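Plevlow Neighborhood Association
Minutes of the monthly meeting, December
Held in the back room of the library, 7 p.m.

Minutes of the last meeting

Approved with one correction. The secretary had written that the members "welcomed" the new parking signs on Ibarra Street. Two members did not recall welcoming them. The word was changed to "noted."

Matters arising

The streetlight outside the laundromat is still out. The city closed our request as completed. The chair has opened it again and will attach the reply to the next minutes, if there is one.

The bench money has not been spent. The only quote received was for a bench with a plaque, and we did not ask for a plaque.

Main item: the Vomia leaf and yard waste proposal

The chair summed up the proposal for those who had not read the handout. Vomia would take over yard waste pickup from the city hauler for a trial season. Households would pay a flat fee and get a bin. The company says this would cut the amount of yard waste going to landfill and would save the neighborhood money by the second season.

A member asked which money, and whose. The handout says "savings to the community" in two places and does not say how much any household would pay after the trial. The chair said she had asked and was told pricing would depend on uptake. The member asked that it be recorded that this is not a price.

There was a long discussion of the survey. Vomia says it mailed cards to 1,157 addresses and that the response was "overwhelmingly positive." Further down the same page it says 200 cards came back. Nothing in the handout says how many of the 200 were in favor, or what they were asked. A member who kept her card read it out. The question was, "Would you like a cleaner, greener Plevlow?" with boxes for yes and very much. She had not sent it back, as neither box suited her.
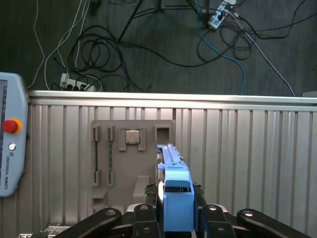

The member from Dendari Court said the fee was not his main worry. His building already pays for yard service through the dues and has no room for another set of bins. Under the proposal the building would count as separate households and be billed that way. He had written to the company and got back the same handout.

Another member spoke in favor. She pointed out that the present pickup is poor, that bags sit on the curb for two weeks in the fall, and that last year they froze there. She thought a trial was worth having even if the handout was badly written. Several people agreed about the bags. Fewer agreed about the trial.

It was asked where the waste would go. The handout says "a partner composting site." The chair did not know where that was. A member said he had heard the site was not open yet. He was asked where he had heard it and said at the hardware store, so this is recorded as hearsay.

It was also asked what happens to the city service during the trial, and whether we could get it back afterward. This seemed to most people present to be the real question. The handout does not deal with it.

A motion to support the trial was made and seconded. Vote: 5 in favor, 7 against. The motion failed.

A second motion was made, to put the matter off until Vomia answers in writing on the following points:
the fee per household after the trial
the full survey results, with the wording of the question
the location of the composting site and whether it is open
whether city pickup can be restored, and who would have to agree
how shared buildings would be billed

Carried without objection. The chair will send the letter.

Snow clearing

The list of people willing to shovel for neighbors who cannot was passed around. It has the same names as last winter, one of whom has moved away. The list will be left at the library desk.

Other business

A member asked whether the association still has a projector. It has one, but the cable is missing.

The meeting closed at 8:50 p.m. The next one is in the same room, unless the library needs it.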